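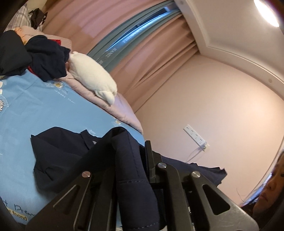
Darora Printed Sheet Set, Sky Blue with Daisies

Product group: bed linen, printed
Supplied by: Palbridge
Page revised: 20 February 2026

Description

The Darora set is a plain-weave cotton sheet set for everyday bedroom use. The ground color is a light sky blue. White daisies, some with yellow centers, are printed over it together with fine white line work. Lettering on a pale yellow band forms part of the design. The print is on the face side only; the reverse is a paler, unprinted blue.

The flowers vary in size, and their position relative to the hem differs from one sheet to the next. Fabric is cut for yield and the pattern is not matched at the seams. This is not treated as a fault under the returns policy.

Contents

One flat sheet
One fitted sheet, elasticated on all four sides
2 pillowcases, envelope closure

Quilts are sold separately. The Steren quilt in pale lilac is the usual pairing and is stocked in the same bed sizes.

Fabric and construction

Composition: 100% cotton
Print: reactive dye, fixed and washed before cutting
Hem, flat sheet: double-turned, lockstitched
Maximum mattress depth, fitted sheet: 12 inches
Seam allowance, pillowcases: overlocked inside

On mattresses deeper than the stated maximum, the fitted sheet will lift at the corners. Use the flat sheet with folded corners instead.

Washing

Wash before first use, separately, in warm water. After that, wash with similar colors. Do not use chlorine bleach; it attacks the yellow in the flower centers before it affects the blue. Tumble dry on medium and remove promptly. Iron on the reverse if needed.

Contact with dark clothing

Light blue cotton picks up loose dye. Navy and black garments that have not been washed several times can leave marks, mainly when either fabric is damp. If the bed is used as a surface for sorting or folding laundry, make sure dark items are fully dry and do not leave them in a pile overnight. Lint from dark knits can be removed with a roller. Dye marks should be rinsed in cold water and the sheet rewashed before drying — heat sets them.

Check zippers, hooks and open rivets before dragging clothes across the bed. Plain-weave cotton snags less than a knit, but a pulled thread will show in the printed areas.

Testing

Print durability was checked by Ryszard Olszewski at the Śliwiński finishing works in December. Samples from two production lots were included. The yellow band showed slight fading at the fold lines. The blue ground showed no visible change.

Ordering

Trade orders ship in cartons of 12 sets. The current lot is 600 sets, and shade may vary slightly between lots. Customers who need matching sheets for several rooms should order from one lot and quote the lot code on the inner label.

Trade contact: Mogens Ingvarsson, Palbridge bed linen desk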